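Print this page | E-mail this page

Zamora Home Food Storage Program
Progress Report to the Tornuseck Fund
December 9, 2020

Submitted by Hema Sastry, Program Manager
Grant period: first year, second report

This report covers work completed under the Tornuseck grant since our first report. It follows the headings in the grant agreement and notes one request for a change to the budget, which is set out under Finances.
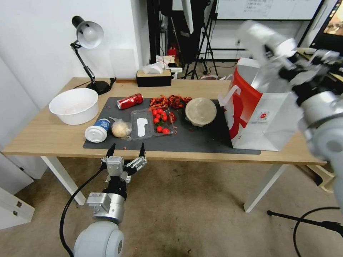
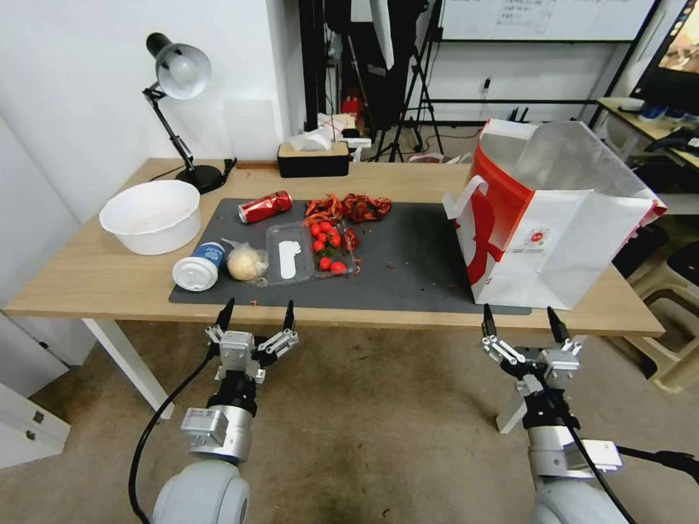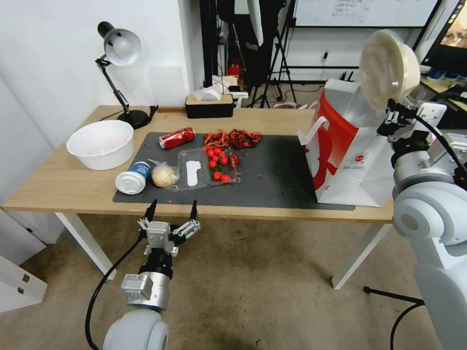
The worktable with its dark gray mat, three views.

Background

The program helps households in the Zamora district store food safely and throw less of it away. Our work before the grant was limited to a printed leaflet and an occasional talk. The grant allowed us to visit homes, lend equipment and follow the same households over several months. When most in-person work was suspended in the spring, the Fund agreed that home visits could be replaced by telephone sessions and doorstep deliveries. All results in this report come from the revised plan.

Most households in the program live in older apartment buildings along Bremik Avenue. Kitchens in these buildings are small, and many have a single cupboard that shares a wall with the heating pipes. Dry goods kept in that cupboard spoil early, and tenants often blame the store that sold them. The first round of sessions therefore dealt mainly with where food is kept, and questions of what to buy were left for later.

Enrollment and Participation

As of this report, 43 households are enrolled. This meets the enrollment target for the first year. Referrals came mainly from the two tenant associations on Bremik Avenue and from the district clinic, which placed our leaflet in its discharge packets for older patients.

Five households have left the program since the first report. Three moved out of the district, one asked to stop because of illness in the family, and one could not be reached after repeated calls. All five places were filled from the waiting list. The replacement households joined partway through the schedule and will complete their sessions after the others, which will delay the final set of records slightly.

Participation in the telephone sessions has been steady. Evening calls were better attended than morning calls, and Jayanthi Pillai, who schedules them, has moved most of the remaining sessions accordingly. Households with young children asked for shorter calls, and these have been split into two parts where needed. The split calls take more staff time in total, but fewer of them are missed.

Activities Completed

The course consists of 12 sessions. The first eight have now been delivered to all households that enrolled at the start. Topics covered in this period were the storage of flour and rice, the use of the freezer for cooked meals, the reading of date labels, the care of root vegetables in heated rooms, and the drying and keeping of herbs and spices.

The session on date labels drew the most questions. Many participants had understood every printed date as a safety limit and were discarding canned and dry goods that were still sound. Others had the opposite habit and relied on smell alone, including for cooked rice and poultry. The session was rewritten after the first group of calls to treat these two habits separately. Bindu Pinto prepared the new version, and it has been used with all later groups.

The session on drying herbs and spices was added at the request of participants. Several families buy dried chilies and whole spices in large amounts and had lost part of their supply to damp or insects. The session covers clean jars, the rotation of old and new stock, and freezing whole spices for a short period after purchase as a precaution against insects.

Each household received a storage kit, delivered to the door. The kit contains lidded containers in several sizes, a refrigerator thermometer, a roll of freezer labels and a marker. Containers were purchased from Valtalska after a comparison of three suppliers. The first shipment arrived with a number of lids that did not seal, and Valtalska replaced them without charge. The problem held up deliveries to the upper end of Bremik Avenue until October.

Printed materials are now available in four languages. The translated versions were read by a native speaker other than the translator before printing. In one version the word chosen for "leftovers" was found to carry a meaning closer to "scraps," and it was changed. We mention this because the error would not have been caught by an ordinary proofreading.

Results to Date

Participants keep a simple log of the food they throw away, noting the item, an estimate of the amount and the reason. The logs are returned by mail or read out over the telephone. We asked for one week of records at enrollment and one week in October.

The logs show fewer entries for bread, cooked rice and leafy vegetables in the second week than in the first. Entries for fruit did not change. In several logs the reason given for fruit was that children had taken a bite and left the rest, a matter that the program does not address. Entries for dairy products went up in a few households, and follow-up calls suggest that these families had begun buying larger containers to reduce trips to the store.

We ask the Fund to read these results with caution. The logs depend on memory and good will, and a household that knows it is being asked about waste may waste less during that week. Cooking habits also changed during the year for reasons unrelated to the program, as more members of each household were at home for meals. A third week of records is planned for the spring, when it can be compared with the enrollment records.

The refrigerator thermometers produced a clearer finding. A large share of first readings were warmer than the recommended setting. In most cases the cause was a dial that had been turned down to save electricity or a door seal that had worn out. Participants corrected the dial themselves. Worn seals are the responsibility of the building owner in most leases, and Satish Chettiar has helped tenants write to the management offices. Some repairs have been made, and others are still awaiting a reply.

Staffing

Muthu Chacko joined the program as a part-time session leader at the start of this period. He has taken over the households whose first language is Tamil, who had previously been served through an interpreter. Calls with these households are now shorter and cover more of the material. No other positions changed.

All session leaders completed the food safety course required by the grant agreement. Certificates are on file and can be sent on request.

Difficulties

The main difficulty in this period was the telephone itself. A session on arranging a cupboard is hard to give to a person whose cupboard cannot be seen. Some participants sent photographs, but others have no camera phone or did not wish to share pictures of their homes. For these households the session leaders now use a one-page drawing of a typical Bremik Avenue kitchen, mailed in advance, and refer to numbered places on the page. The drawing has worked well enough that we intend to keep it after visits resume.

A second difficulty was the return of the logs. Return envelopes were included with the first mailing but were left out of the second by mistake, and the rate of return fell. Staff then collected most of the missing logs by telephone. The mailing checklist has been corrected.

The planned tasting event with the tenant associations was not held. We do not expect to hold it within the grant year. The demonstration content prepared for the event will be used in the remaining sessions where it fits — mainly the material on soups and on cooking from dry beans.

Finances

Spending is in line with the approved budget in most categories. Travel costs were well below plan, while postage and telephone costs were above it. A full statement is attached as Schedule A.

We request permission to move $800 from the travel line to the printing and postage line. The amount would cover the mailing of the final four session packets and a second printing of the kitchen drawing. The total of the grant would not change. If the Fund approves, a short letter to the program office will be sufficient for our records.

Plans for the Next Period

The remaining four sessions deal with planning a week of meals, cooking from dry beans, storing food for infants, and what to do during a power cut. Households that joined from the waiting list will receive any earlier sessions they missed at a rate of two per month.

The storage kits will be reviewed with participants at the end of the course. Early comments suggest that the largest container is too tall for many refrigerators and that a second small container would be of more use. We will discuss a change with Valtalska before any further order is placed.

Home visits will resume only when the district health office advises that they are safe. Should this happen before the end of the grant year, visits will be offered first to participants who live alone and to those whose refrigerators are still reading too warm. No household will be required to accept a visit in order to remain in the program.

The next report will include the third week of food logs and an updated record of repairs to refrigerator seals. Questions about this report may be directed to Hema Sastry at the program office.

Attachments: Schedule A (Statement of Spending); Schedule B (Session Outline); Schedule C (Blank Food Log)

Contact us | © 2020 Zamora Home Food Storage Program | Back to top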